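Filed under: Home & Hearth, Odds and Ends
Reading time: 4 min

The Great Blanket Shortage, and Other Fall Emergencies

Sep 19, 2003

The first cool night of the season came through this week, and with it the annual discovery that every warm blanket in the house has gone somewhere for the summer and failed to leave a note. I own plenty of blankets. I know this because I paid for them. On the night in question I slept under a beach towel and a bathrobe.

So this month's column is on bedding, and how to get it out of storage, into decent shape, and onto the bed before January, when it becomes a medical matter.

Start with the smell. Anything that has spent four months in a closed trunk will smell like the trunk. I used to wash everything the minute it came out, which took a whole Saturday and most of my quarters. Now I hang the lot over the porch rail for an afternoon and let the neighbors form their own opinions about my taste. Wool wants nothing more than this. Cotton can go in the machine if it must. Down is a different matter, and if you have ever dried a comforter at home you know that it goes in as one comforter and comes out as 7 potatoes in a sack. Tennis balls in the dryer help. They also sound like somebody moving furniture down a flight of stairs for two hours.

Then there is plush, which I resisted for years on grounds of dignity. My mother kept wool on every bed and considered anything soft to be a sign of weak character. I gave in last winter at the Drumell outlet, where they had a bin of the things by the door, and I have not been properly upright on a Sunday since.
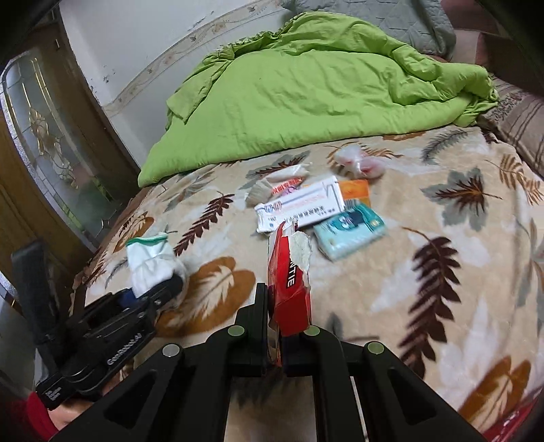

The trouble with plush is heat. Wash it cold, dry it low, and keep it well away from the iron. I put mine through on hot the first time and the pile came out with the texture of a wet terrier that had been left to think about it. A soft brush brought some of it back. Skip the fabric softener too. The lady at the counter in Bostell told me it coats the fibers, and she said it in a tone that made me feel she had seen my laundry shelf.

On the matter of size, buy bigger than the bed. The label will say it fits a queen. It fits a queen the way my good trousers fit me, meaning that it does if nobody moves. Anyone who shares a bed knows that a blanket has two ends and one owner by 3 a.m. A spare on the chair costs less than counseling.

As for patterns, I was raised to believe that a bedspread should be plain so it would "go." Go where, I never found out. A plain one shows every crumb, every cat, and the exact place you set down the coffee. A busy one forgives. It will also swallow your reading glasses, so pat before you sit.

And storage, for next spring, when none of us will remember any of this: clean first, then a cotton bag, then a shelf. No plastic. Write what it is and where it went on a card, and put the card somewhere you will look. Mine was in the trunk with the blankets.

Next month, gutters. I have 60 feet of them and a bad attitude.

Comments

porchlight_ed: Tried the tennis balls. The dog has now been sitting in front of the dryer since Tuesday.

Marigold: You forgot cedar! A few blocks on the shelf and you never see a moth. Change them every year or sand them a bit, they go dead.

two_quilts: My husband would like it known that he also sleeps on that bed and is cold.

rwk: What about electric blankets? Mine is older than my car and I'm a little afraid of it.

Marigold: rwk, please throw that out.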